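Print Size Is a Storage Decision

2025-05-09

The standard advice on family photographs is to scan them, back up the scans in two places and stop worrying about the paper. I think the advice is half right. Scanning solves the problem of loss. It does little for the problem of retrieval, and retrieval is where most household collections fail.

Consider the arithmetic of a phone library. A household that takes 20 pictures on an ordinary weekend has a collection past 2,000 within a year. Each file carries a capture time, usually a location, and a name generated by the device. The capture time is reliable. The name is useless. The location is accurate to the street and says nothing on why anyone was there. Search tools fill some of the gap by matching faces and objects, but they answer the question "what is in this file" and seldom the question "which of these did we care about."

A printed collection answers the second question by its construction. Printing costs money, and sleeves are finite. Someone has to choose. The selection is itself a record, and it is the part of the record that a full digital archive leaves out.

I spent most of last May sorting the pictures my aunt left in her house in Indville. There were two groups. The first was a hard drive with a folder tree nine levels deep, in which the same vacation appeared under three different years because files had been copied from one computer to the next and the copy date had replaced the original. The second was a shelf of albums. The drive took 23 evenings to reduce to something usable. The albums took one, and most of that went to reading the backs.

The backs matter. My aunt wrote in pencil, lightly, near the lower edge: a place, a year, sometimes a surname. "Drernedholm, the wet summer." "Durrani wedding, second day." No face-matching tool would have produced either of those. The equivalent field exists in every image file, and has existed for decades, but it sits behind a menu and almost no one fills it in. Where a caption is cheap to write and sits next to the object, people write captions. Where it takes four clicks, they do not.

There are real objections. Paper burns, floods and fades. Some older plastics soften and bond to the print surface, and the damage is hard to reverse. Sleeves made of polypropylene or uncoated polyester are generally considered safe. Vinyl ones are not, and an old album with a strong chemical smell should be emptied before anything else is done. Heat and humidity do the most harm, so a bedroom closet is a better place than an attic or a basement. One copy of anything is a poor plan, printed or otherwise.

Cost is the second objection. It is smaller than it looks if the volume is kept down. I now print four pictures a month. That number was set by the width of the shelf and by nothing more principled. At that rate a year fits in a thin album, and the choosing takes less than an hour.
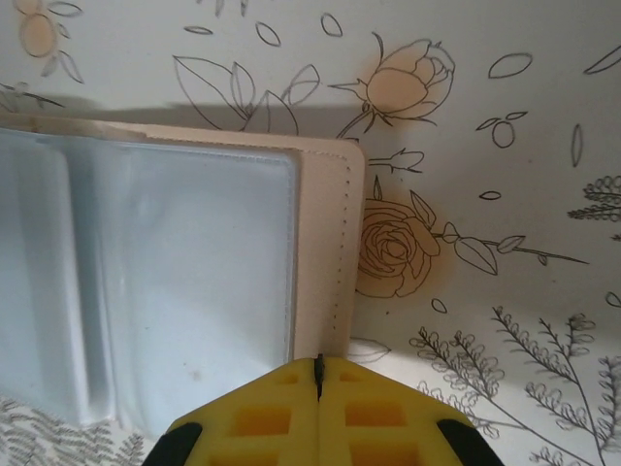

Norbert Matoušek replied to an earlier draft of this essay that the comparison was unfair, on the grounds that I had measured a neglected drive against a well-kept shelf. A shoebox of loose, unlabeled prints, he wrote, is slower to sort than any folder tree, and at least the folder tree can be sorted by date.

I accept the point about the shoebox. Unlabeled prints are close to worthless after two generations, and I have thrown some away. But my aunt was the same person in both cases. She did not become careless when she sat down at a computer. The drive let her defer every decision at no visible cost, and she deferred them, as most of us do.

The practical version is short. Keep the full digital set, with one copy outside the house. Once a month, pick a fixed small number and have them printed at 4 by 6 on ordinary photographic paper. Write on the back with a soft pencil before the print goes into a sleeve, giving the year, the place and full names. "Mom" will identify no one in fifty years. Tell one other person where the album is kept.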